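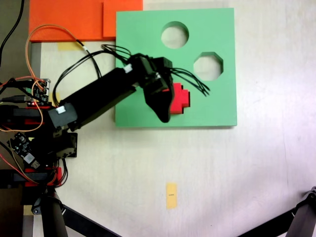

Does each club need to bring its own power supply to the April round? The host club at Fesbridge will have one at every table, so you only need your arm, its leads and a laptop.

On 3/31/22 the Terkside student robotics list wrote:
> Two things before we book our trip.
> Is the shape-sorter task still on the old rules, where the arm is driven
> by hand for the first run? And can we re-centre the board between runs?

The first run is still driven by hand, the second runs from your saved program. You can move the board between runs – but not once the clock has started. A block counts when it's through the hole and the gripper has let go.

Fladska asked about spare servos. We have 11 in the club cupboard and will bring the lot. Please label your own parts, as last year a few went home in the wrong colour tub.

Check your gripper leads for slack at full reach before you pack. Entry forms go to Magaña, room 121, by the end of next week.

Fesbridge Student Robotics Club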